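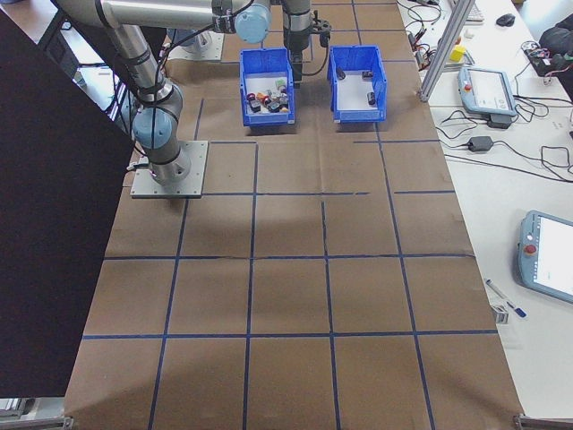

图一:分拣工位现况,两个蓝色料盒,夹爪停在左盒附近

主题:夹爪线缆下垂,想请教固定办法和零点复查

Nuala Corrigan 发表于 2019年11月4日
各位好,中文不是我的母语,如有语病请原谅。我负责维护一个小的分拣工位,程序名叫 Brutia。机械臂用方形安装板固定在台面上,台面铺棕色纸,用深蓝色胶带分格。现在有两个问题。第一,黑色线缆在肘部绕了一圈,又从夹爪那里垂到料盒旁边。腕关节转动较大的时候,我担心它会勾到盒边。第二,十月换过夹爪以后,抓取点向右偏3毫米,左盒里的小零件经常夹不正。请问应该先处理哪一个?

Rirell
先处理线。线在拉着腕部的时候,你测到的偏差不可信。肘部那一圈可以保留,但是要用魔术贴扎带固定在连杆上,不要用尼龙扎带勒紧。腕部留出的长度,以末端关节转到两边极限都不绷直为准。

Umesell
我不太同意楼上。3毫米不像是线拉出来的,更像是工具中心点没有重新标定。换了夹爪,长度就变了。请楼主看一下示教器里的Z值,还是不是旧的?

Nuala Corrigan
回复 Umesell:刚才看了,里面是235,是旧夹爪的数值。新夹爪我还没有量过,这是我的疏忽。

Umesell
那就对了。用四点法重新做一次,姿态之间的角度要拉开。

Rirell
标定我不反对,可是顺序还是先线后标定。不然标完再改走线,又要再验一次。

Cronin
插一句,胶带也应该看一看。照片里有几条是断开的,中间还有一小段。如果你们用胶带交点作为校验点,纸一移动,数值就全部不准确。我的做法是在台面金属部分打一个小冲点,以它为准。

Nuala Corrigan
胶带只给人看,用来摆放零件,程序不读它。不过冲点的建议很好,我会和同事 Cormac Keogh 商量,台子是他管理的。

Umesell
还有安装板的螺栓,换夹爪的时候有没有碰到过?顺手用扭力扳手复查一遍,按照手册的数值,对角拧。

Nuala Corrigan
晚上来报告结果。线已经按 Rirell 的办法固定,肘部的圈缩小了一点。螺栓没有松动。然后做了四点标定,偏差基本消失。左盒试抓82次,掉落了一次,是一个很小的圆柱件。右盒我还没有试。

Cronin
小圆柱掉落,可能是指面太滑,可以贴一层薄的硅胶垫试试。

Rirell
贴垫子会改变夹持中心,我宁可先降低闭合速度。楼主跑满一个班次以后,请再检查一次扎带的位置。

Nuala Corrigan
好的,先降速度,垫子以后再说。谢谢各位的耐心。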